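Sollard 硬蜡油（桌面型）用于室内木质台面的打底、罩面和日常翻新，适用于餐桌、书桌、工作台、柜台面板和窗台板。本页写的是无色半哑光款，货号 Sollard 43。原来的亮光款已停产，库存售完为止，说明书与本页不通用，手上还有亮光款的请以罐身标签为准。

## 基本信息

| 项目 | 内容 |
|---|---|
| 品名 | Sollard 硬蜡油，桌面型 |
| 货号 | Sollard 43 |
| 外观 | 浅黄色半透明液体，静置后底部有沉淀 |
| 光泽 | 半哑光 |
| 包装 | 100 毫升试用瓶；1,280 毫升铁罐 |
| 建议遍数 | 2 遍 |
| 稀释 | 不需要，开罐即用 |
| 施工工具 | 短毛刷、不掉毛的棉布、白色抛光垫 |
| 清洗工具 | 无味矿物溶剂 |
| 适用范围 | 室内木质台面 |
| 不适用 | 室外、地板、淋浴间、已涂清漆且未打磨的表面 |

铁罐配塑料内盖，罐口一圈有凹槽，倒油以后先把凹槽擦净再盖，否则下次不好开。试用瓶是窄口，没有内盖。

两种包装里的油是一样的，批号打在罐底。同一张桌子如果要开两罐，请尽量用同一批号；批号不同时，把两罐倒在一个干净容器里混匀后再用。

## 产品是什么

硬蜡油是植物油和蜡的混合物。油渗进木材表层，在里面固化，蜡留在靠近表面的位置，减慢水和油污往下走的速度。手摸上去仍然能感觉到木纹，导管粗的木种尤其明显。

和清漆相比，硬蜡油的膜很薄，抗划能力弱一些，长时间泡水也会留印。换来的好处在维修上：哪里坏了修哪里，不必整张桌面脱漆重做。一张每天吃饭的桌子，用上几年总会有几处杯印、一两道划痕，局部打磨后补油，新旧交界处经过几周的使用会慢慢接近。

和单纯的蜡相比，它固化后不粘手，夏天也不会发软。和生桐油、生亚麻籽油相比，干得快，气味散得也快。

桌面型与同系列的家具型区别在蜡的比例。家具型更稀，适合椅子腿、柜门这类立面，刷上去不容易流挂，但耐水差一截。请不要把家具型用在餐桌上。反过来，桌面型可以用在柜门上，只是稠，擦拭时要多费些力气。

## 颜色变化

无色款涂上以后，木材颜色会加深，程度接近用湿布擦过的样子。浅色木材会偏暖，深色木材会显得更沉。想提前知道结果，在打磨好的台面背面用清水抹一块，趁湿看，基本就是成品的颜色。

松木、云杉一类的浅色针叶材在涂油后会随时间继续变黄，这是木材自身受光的反应，油减慢不了。桌上长期放着托盘、桌垫或者台灯底座的，每隔一段时间挪一下位置，免得留下浅色的影子。

想保持原木偏白的颜色，可以先用 Tarnow 白色底油打一遍，干透后再上本品。Tarnow 底油里有颜料，用前要摇到瓶底没有附着，用后不能当面油。底油只打一遍，打两遍会盖住纹理，看上去像刷了一层薄漆。 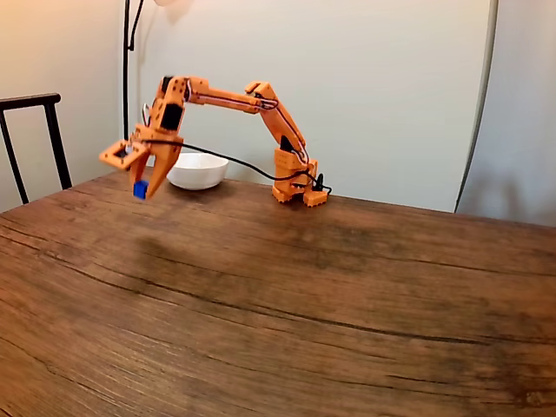
## 施工前的准备

### 判断旧涂层

旧桌面要先弄清楚上面是什么。滴一滴水，等几分钟。水滴一直鼓着，擦掉后没有任何痕迹，多半是清漆，需要完全打磨掉。水滴边缘慢慢渗开，木头颜色变深，说明是裸木或者油已经磨损，可以直接打磨后上油。介于两者之间的，找一处不显眼的角落，用布蘸少许矿物溶剂擦几下，布上有黄褐色蜡状物，就是旧蜡，要先除蜡。

贴木皮的桌面可以用本品，但木皮很薄，打磨时不能用机器。三聚氰胺板、防火板、仿木纹贴纸都不吸油，涂上去只会一直发粘。看桌板侧面的封边和端头纹理是否连得上，可以帮助判断。仍不确定的，先买试用瓶。

### 打磨

从中目砂纸开始，顺木纹方向磨，去掉旧涂层和脏污，再换细目磨一遍。不要磨得太细。砂纸目数过高时，木材表面被压实，油吃不进去，干后耐水反而差。桌面和桌边用同一目数收尾，端头木纹那一面可以再细一档，这样端头吃油少，颜色不会比桌面深太多。

圆盘砂光机留下的圈痕，在裸木上看不出来，上油后会很清楚。用机器的，最后一遍请改用手工，裹在软木块或橡胶块上磨。手电筒贴着桌面平照，圈痕和刀痕都能照出来。

旧胶水印也是同样的问题。拼板缝里溢出的胶如果没有刮净，那一处吃不进油，会留下浅色斑。打磨阶段用湿布抹一遍桌面，胶印会显浅色，趁这时候处理。

### 除尘

先用吸尘器带毛刷头吸一遍，再用微潮的布擦。粗孔木材导管里的粉尘要顺着纹理刷出来。擦完以后等表面完全干了再上油。湿布会让木毛立起来，摸着发涩的话，用细目砂纸轻轻带两下，再吸一次。

不要用粘尘布。有些粘尘布会在木头上留树脂，造成局部不吸油。

### 环境

室内通风，没有直射阳光照在桌面上。低温和潮湿都会拖长干燥时间，十一月以后南方没有暖气的房间，请按下文时间的两倍安排。暖风机不要对着桌面吹，表层先结皮，下面会一直软着。

## 施工步骤

1. 把油搅匀。用扁平的木棒从罐底往上翻，直到罐底摸不到沉淀。摇晃罐子代替不了搅拌，还会带进气泡。
2. 取少量倒进浅盘，盖好罐子。不要拿刷子直接在罐里蘸，刷子上的木屑会带进去。
3. 先做背面。背面一遍即可。只做正面的桌板，两面吸湿不一样，宽板容易翘。
4. 背面能放手以后翻过来做正面。用刷子或布把油抹开，薄而匀，先横着推开，再顺纹理收。
5. 等一刻钟，看哪里已经吃干、哪里还亮着。吃干的地方补一点。
6. 用干净棉布把表面没有吃进去的油全部擦掉。擦到布上几乎带不出油为止。
7. 晾一夜。
8. 用白色抛光垫顺纹理轻擦一遍，除去立起的木毛，吸尘。
9. 上第二遍，用量比第一遍少，抹开后不用等太久，直接擦干。
10. 再晾一夜，之后可以轻放东西。

第六步最容易做得不够。表面留下的余油不会变成更厚的保护层，它会在那里半干不干地待很久，粘灰，粘杯底，严重时要整面洗掉重来。判断的办法是拿手背贴一下，干爽、没有拖拽感就可以。

桌边和倒角容易积油，擦完大面以后单独绕一圈。桌腿与桌面相接的缝里也会往外渗油，过半小时回来再看一次。

软木和新打磨过的旧料吃油很凶，第一遍下去可能立刻就干，这种情况按正常流程做完两遍，等一周后用水滴试一下，渗得快再补第三遍。硬木一般不需要第三遍。

## 干燥与开始使用

涂完第二遍后的头一周是最脆弱的时候。表面摸着已经干了，里面还在固化。这段时间按下面的办法对待：

- 可以放书、纸、干的餐具，轻拿轻放。
- 不要铺桌布、塑料桌垫或玻璃板，空气进不去，固化会停下来。
- 水和饮料洒了马上擦，用干布。
- 不要用任何清洁剂。
- 热锅、热水壶一律垫隔热垫。这一条固化以后也适用。

过了两周，可以照常用湿布擦。完全固化需要一个月。玻璃板最好永远不要直接压在油面上，要压的话在四角垫上透明胶粒，留出空隙。

气味在头几天比较明显，开窗即可。抽屉内侧和柜子内部不建议用油，气味散得很慢，留裸木或者用虫胶都可以。

## 日常清洁

平时用拧干的布擦。油污用 Hondby 木皂，按瓶身刻度兑温水，布蘸皂液拧到不滴水，擦一遍，再用清水布擦一遍，最后干布收。Hondby 木皂里带少量油脂，用久了表面会稍微发亮，想保持哑光的可以与清水擦洗交替。

以下东西请不要用在油面上：

- 厨房重油污喷雾
- 含氯漂白剂
- 带颗粒的去污膏
- 蓝色或绿色的粗百洁布
- 酒精湿巾，偶尔用一次问题不大，每天用会把表面洗干

碳酸饮料、醋、柠檬汁留久了会在浅色木材上留痕。含单宁的木材（橡木、栗木、胡桃木）遇到铁会发黑，湿的铸铁锅、生锈的罐底、钢丝绒碎屑都会造成黑斑。打磨这类木材时，不要用钢丝绒。

黑斑已经出现的，可以用草酸溶液点涂，戴手套和护目镜，处理后用清水反复擦洗，干透再补油。草酸会让那一片变浅，面积大的建议整板一起处理。

## 维修与翻新

### 杯印

白色的雾状印子通常只在表层。用棉布蘸极少量本品，在印子上画圈擦一两分钟，再用干布擦净，多数能消掉。消不掉的，用细目砂纸顺纹理轻磨，补油。

### 划痕

没有伤到木纤维的浅划，擦油就看不清了。深划先用湿布和熨斗试着把压下去的纤维蒸起来，干后打磨补油。纤维已经断了的，蒸也起不来，只能磨平，或者留着。

### 整面翻新

桌面看上去发灰、发干，水滴上去很快变深，就该补一遍。每天使用的餐桌一年一次，书桌可以隔得更久。翻新前用木皂彻底洗一次，干透，白色抛光垫轻擦，薄涂一遍，擦干。桌子当晚空着，第二天可以用。
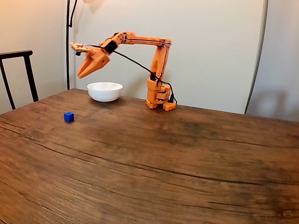
有买家来信说，自家餐桌照着一年一次的间隔补油，到第三年桌面越来越暗，纹理像隔着一层东西，灰尘也擦不干净，问是不是油变质了。

收到类似的来信不少，原因基本相同：补油时没有把余油擦净，每年叠一层。处理办法是用棉布蘸矿物溶剂，一小片一小片地洗，布脏了就换，直到布上不再带黄色。如果那层东西已经硬了，溶剂洗不动，用细目砂纸磨开，再按新桌面做两遍。油本身开罐后变质，表现是罐内结皮或者成胶冻状，抹不开，和这种情况容易区分。

另外，间隔只是参考。桌子摆在窗边还是墙角，用的人多还是少，差别很大，按水滴试验的结果来定比较稳妥。水滴几分钟后仍然鼓着，就不用补。

## 常见问题

**可以用在砧板上吗？**

不可以。刀会把表层切开，油和木屑一起进到食物里。砧板请用食品级矿物油或者专门的砧板油。

**木碗、木盘呢？**

也不建议。本品是按台面设计的，餐具经常整体浸水，蜡层容易起白。

**涂过本品的桌子能直接放食物吗？**

完全固化以后，面包、整个的水果这类干的东西放一放没有关系。切、拌、揉面请用案板。

**能调色吗？**

可以加同系列的油性色浆，单罐添加不要超过色浆标签上的上限。水性色浆会分层。先在试板上做，试板要用同一块木料，打磨到同样的目数。

**第一遍和第二遍可以在同一天做吗？**

不可以，要隔一夜。中间没有干透，第二遍会把第一遍泡软。

**隔了好几天才做第二遍，有问题吗？**

没有。抛光垫多擦几下，吸净灰尘就可以接着做。

**能盖在水性漆上吗？**

不能。油吃不进去。

**能在油面上再刷清漆吗？**

不推荐，附着力没有保证。要改做清漆，得打磨到裸木。

**沾到衣服上怎么办？**

没干之前用矿物溶剂点擦，再用洗洁精洗。干了以后洗不掉。

**100 毫升试用瓶够做什么？**

够做试板，或者一张小边几的桌面，也适合放着补杯印。整张餐桌请买铁罐。

## 用量

用量跟木种、打磨目数和手法有关，差别能有一倍，所以罐身上没有印单一的数字。买之前可以用试用瓶在桌板背面做一小块，量好面积，看两遍下来瓶里少了多少，再按整张桌面推算。算的时候别漏了背面和四边，长条桌的四边加起来也不小。

宁可分次买，也不要囤。油在罐里剩得越少，空气越多，越容易结皮。

## 储存

拧紧，立放，阴凉处。没有开封的铁罐可以放到罐底所印的日期。开过的罐子半年内用完。剩得不多时，倒进小一号的玻璃瓶，尽量装满再盖。表面结了皮的，把皮整片挑出来，下面的油用细纱滤一遍还能用；已经成冻的请丢弃。

低温下蜡会析出，油变得浑浊甚至有絮状物，把罐子拿到室温的房间放一天，搅匀即可恢复。不要放在暖气片上或者用热水烫。

## 安全

**沾过油的布可能自燃。** 植物油在固化时放热，揉成一团的布散不出热，会越来越烫，在垃圾桶里起火。用完的布、纸巾和抛光垫，摊平晾在室外不燃的地面上，完全变硬后再扔；或者泡在装满水的带盖金属桶里，送到有害垃圾点。不要揉成团放进垃圾桶，也不要塞进工具箱留到第二天。

砂光机的集尘袋如果装过带油的木粉，当天倒空，做法同上。

施工时戴丁腈手套。对松节油或植物油过敏的人请先在小面积上试。远离明火。儿童和宠物不要进施工的房间。误入眼睛用清水冲洗，不适就医。误食不要催吐，带上罐子去医院。

液体余料不要倒进下水道。空罐开盖晾干后按金属回收。

## 配套产品

- **Tarnow 白色底油**：减轻浅色木材涂油后的变黄，打一遍，干后罩本品。不能单独作面层。
- **Hondby 木皂**：日常清洗，浓缩型，兑水使用。
- **Darwish 棉布**：不掉毛，未染色，成卷，按需要撕开。洗过一次的旧棉布床单也可以代替，有印花的不行，溶剂会带下颜色。
- **白色抛光垫**：手工用方形，一片可以做一张桌子的层间打磨。

配套产品分别销售，不含在罐装内。

## 订购与退换

铁罐属于易燃品，走陆运，不能空运，偏远地区到货时间较长。收货时请当面看罐盖有没有被顶开，罐身瘪了但没有漏的可以正常使用。漏了的请拒收并拍下罐底批号。

未开封的支持退货，退货需用原箱，箱内的吸油垫请一起放回去。已经开封的，除产品本身有问题外不退。因未除净旧涂层、未擦净余油、稀释或者与其他品牌的油混用造成的问题，我们会帮忙分析原因，但不在退换范围之内。

来信咨询请附上木种、原有涂层、打磨到的目数、两遍之间隔了多久，以及罐底批号。拍照请在自然光下侧着拍一张、正着拍一张，开闪光灯拍的看不出光泽差别。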